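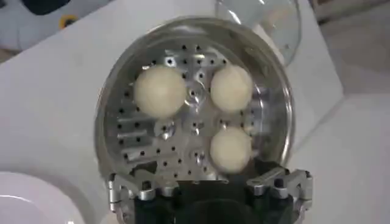

3.2 Loading the steamer

Figure 2. Three balls of white dough on a perforated metal insert, set inside a stainless steel pot. Part of the insert is left uncovered.

Spacing was the part of the method that the home cooks in our sample disagreed on most. Recipe books tend to give a distance in centimetres and leave it at that. Of the 56 cooks who kept a diary for the Stullham study, only a handful mentioned measuring anything. The rest placed the dough by eye and went by the size of the pot, the size of the batch and how the last lot had come out.

Figure 2 shows a small load. The pieces sit in a loose triangle with one side of the insert bare, and the gaps between them are narrow compared with the open area. We coded loads like this as "grouped". A load was coded "spread" if the pieces were set at more or less even distances over the whole insert, and "full" if no further piece of the same size could be added without touching. Where the first and second coders differed, the load was discussed and given a single code. Most of the disagreements were over loads of three or four pieces, where it is hard to say what even spacing would look like.

Grouped loads were more common than we had expected. Moffat's earlier work on shared kitchens treated grouping as a beginner's habit that dropped away with practice. Our diaries don't support this. Cooks with many years of bun making grouped their dough about as often as those in their first year. Several wrote that they put the first pieces down wherever their hand went and then worked outward, and that they stopped when the dough ran out. One cook kept a space clear on purpose so she could get tongs in at the end.

Piece size also varied within a load. We had asked cooks to weigh each ball before steaming, using the Cleker scale supplied with the diary, and 871 pieces were recorded this way. The remaining entries gave a size in words ("walnut", "a bit under a fist") and were left out of the weight analysis but kept for the spacing analysis. Cooks who divided the dough by rolling a log and cutting it had more even pieces than cooks who pinched pieces off. The end pieces of the log were nearly always the smallest, and many cooks noted that they rolled two ends together to make one bun.

The surface under the dough matters for sticking, and here practice was split. Paper squares were the most common choice, followed by cabbage leaves, a wiped film of oil, and nothing at all. Dough set straight on perforated metal can settle into the holes as it softens, which marks the base of the bun and makes it harder to lift. Cooks who used bare metal knew this. Their usual answer was to leave the buns to stand for a few minutes with the lid ajar before moving them. Erraji, who ran the kitchen interviews, found that households with a folding basket insert were more likely to use paper than households with a flat one, mainly because of the gaps between the leaves of the basket.

Inserts with a raised centre, such as the one in Figure 2, raise a further point. The centre takes up the spot where a single bun would otherwise go, so the dough has to be arranged beside it. In the diaries for this type, the usual small load was three or four pieces near the middle. We did not test whether the position had any effect on how the buns rose. A trial of that kind would need matched pots and a steady heat source, and the stoves in our homes were too different for a fair comparison.

Lids were recorded separately and are covered in Section 3.3, together with the use of a tea towel to catch drips.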